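**Digital clock** – a clock that shows the time as numerals instead of by hands on a dial. The word refers to the display only, not the drive. A digital clock can be mechanical, mains powered, battery powered or set by radio.

## Terms

"Digital" in the trade means numerals. Older shop catalogs say "jump numeral," "direct read" or "figure clock." Collectors around Mundent still use *figure clock* for anything made before the LED. See also *flip clock*, *talking clock*, *clock radio*.

## Early types

Pocket watches with numerals in small windows were sold in the 1880s. Discs turned under the dial and jumped forward once a minute. Handsome, hard to service. The jump needs a lot of force at one instant and the mainspring suffers for it.

Plate clocks followed in the early 1900s. Small cards on a spindle, one card falling each minute. The idea came back decades later with an electric motor, and that's the flip clock most people remember from bedside tables. The soft clack on the minute is the leaf dropping past its catch. Split-flap boards in train stations use the same principle on a larger scale.

## Electric displays

Several kinds, overlapping in time:

- **Nixie tube** – glass tube, stacked wire numerals, orange glow. High voltage. Mostly lab equipment, later a hobby item.
- **Vacuum fluorescent** – blue-green, bright, common in ovens and car dashboards.
- **LED** – red at first, then green, blue much later. Good in the dark, washed out in sun.
- **LCD** – dark segments on a gray or greenish ground. Uses almost no power so it suits batteries. Needs outside light to be read, or a backlight.

Most of these draw numerals with seven segments. Seven bars will make every digit from 0 to 9 and a handful of letters, badly. The 6 and the 9 come with or without a tail, depending on the maker. The colon between hours and minutes often blinks once a second, and in cheaper units it is the only sign the clock is running.

## Timekeeping

Mains clocks without a crystal count the cycles of the power supply. Accurate over long periods where the grid is well run, poor where it isnt. After a power cut they lose the time and flash 12:00 until someone sets them.

Battery clocks use a quartz crystal, normally cut to vibrate 32,768 times a second. A chip halves that again and again down to one pulse per second. Drift is a few seconds to half a minute a month for an ordinary household one. Cold rooms make it worse.

Radio-controlled clocks check a broadcast time signal, usualy at night when reception is better. Between checks they are plain quartz.

## 12 and 24 hour formats

Twelve-hour display is usual in the United States, with a small dot or the letters AM/PM. Twenty-four-hour display is usual in much of Europe, also in hospitals and the military. Many clocks switch between the 2 by a button on the back. A wrongly set AM/PM marker is a common cause of an alarm that fails to ring in the morning.

## Household use

Small desk and bedside models are nearly all LCD now. One case, one panel, a few buttons, often a folding stand or a magnet. Alarm, snooze and temperature readout are standard extras.
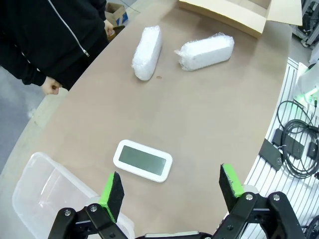 Yae Yoshida objects to the heading: household use should take in kitchen timers too, the parts being mostly the same and plenty of timers showing the time of day when idle. Left as is for now. Timers have their own article.

A blank LCD has a short list of usual causes – flat battery, dirty contacts, a pull tab never removed, or the rubber strip between panel and board gone out of line. Faded segments point to the same strip. A panel that has turned black at the corners is leaking and can't be repaired, only replaced.

## Reading and legibility

Digital displays are quicker to read to the exact minute. Dials are better for judging how much time is left. Schools often teach the dial first and numerals after, though practice varies a lot. For people with low vision, numeral height matters more than color, and glare off the panel matters more than either.

## Collecting

Flip clocks and Nixie clocks bring the best prices. Early LCD is cheap, partly becuase the panels age. Nesrin Yaman's *Figure Clocks of Wendow* lists 94 models, with case variants. No comparable list for battery LCD clocks.

## See also

Quartz clock, Seven-segment display, Time signal, Alarm clock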